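Flellbridge suspends transfer of grasping software after simulation fault

2023-07-11

The Flellbridge Institute for Applied Automation has suspended the transfer of its furniture-handling software to physical robot arms following the discovery of a fault in the collision checks used during simulated testing. No person was injured and no equipment was damaged. The suspension applies to all work under the Drandeo project and will remain in force until an internal safety review has been completed.

The fault was reported in June by So-yul Na, a doctoral researcher in the institute's manipulation group, during a routine comparison of test logs. Ms. Na found that a number of trials recorded as successful contained contact forces well above the limit set for the project. In those trials the arm should have stopped as soon as the limit was reached. The software continued the motion and entered the result as a completed grasp.

The Drandeo project was established to study how a robot arm with a two-finger gripper can take hold of household furniture and move it without causing harm to the furniture, the arm or persons nearby. All training takes place in simulation. Control software that meets the required standard is then released to the institute's hardware laboratory, where it is tested at reduced speed behind guarding.

According to the preliminary findings, the fault concerns the way in which the simulator represents rounded parts. To save computing time, each piece of furniture is given a simplified outer shape, and contact between the gripper and the furniture is calculated from that shape instead of from the detailed surface that appears on screen. For flat boards the difference between the two is very small. For turned posts and similar parts, the simplified shape was in some models narrower than the visible surface, and a finger could pass a short distance into the wood before any contact was registered. 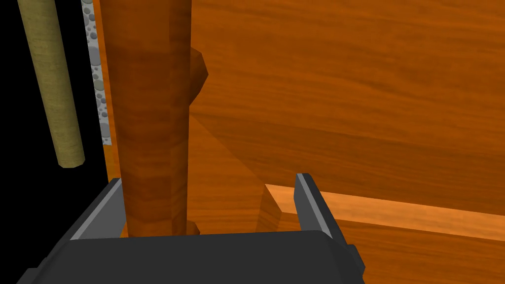 A second error made the first more difficult to detect. When contact was finally registered, the simulator corrected the overlap by pushing the two bodies apart within a single time step, and this produced a brief and very high force. A smoothing filter, added to the software last year to remove noise from the force signal, treated these peaks as noise and discarded them. The stop function reads the filtered signal and was therefore not triggered.

The review team has so far repeated 30 of the affected trials with the filter switched off. In 23 of them the force limit was exceeded before the gripper had closed. The remaining trials stayed within the limit, although in several the margin was smaller than the project's safety plan allows.

"The stop function did what it was written to do with the information it received," said Su-bin Song, head of safety at the institute. "It received the wrong information. We must assume that software trained under these conditions has learned to approach furniture faster and more closely than we would accept in a room with people in it."

Dr. Song confirmed that one version of the software trained with the faulty models had already been released to the hardware laboratory. It had been installed on a single arm but had not been run under power. The installation was removed on the same day the report was received, and the arm has been returned to its previous control software. Access to the test cell was restricted while this work was carried out.

The simulated furniture models were prepared for the institute by Jarnulix, a supplier of three-dimensional models for research use. In a written statement, the company said that the models had been delivered in accordance with the agreed specification, which set a limit on the number of surfaces in each simplified shape but did not state how closely that shape had to follow the visible one. Jarnulix has offered to supply corrected versions of all items with rounded legs, posts or knobs. The institute has accepted the offer and has stated that it does not hold the supplier responsible.

Jonas Mösli, who leads the Drandeo project, said that the acceptance procedure for new models would be changed. Until now, models were inspected by eye and tested for weight and balance. In future, every model will also be checked by an automatic procedure that measures the distance between the visible surface and the contact surface at regular points. Any model in which the distance exceeds the permitted value will be rejected.

The following measures are in effect immediately:

No software trained in the Drandeo simulator may be installed on a physical arm without written approval from the safety office.

The stop function will read the unfiltered force signal in both simulation and hardware tests. The filtered signal may be used for reporting only.

Results obtained with the affected models are withdrawn from internal use. Project partners holding copies of these results have been asked not to cite them.

Researchers who have used the same furniture models in other projects are required to notify the safety office within 30 days.

The institute has informed its project partner Tuominen, which had planned to begin its own hardware trials in the autumn. The company has agreed to postpone the trials and will send an engineer, Dae-han Wang, to take part in the review.

Retraining of the control software will begin once the corrected models have passed inspection. Dr. Mösli said that he expected the delay to the project to be around 30 working days, but that no date would be set for the return to hardware testing before the review team had presented its report. The report will be submitted to the institute's director, Soo-ah Ko, and a summary will be made available to staff and partners.

Questions concerning the suspension may be addressed to the safety office. Staff who observe unexpected contact behavior in any simulation are reminded to save the complete log, including the unfiltered force data, before restarting the trial.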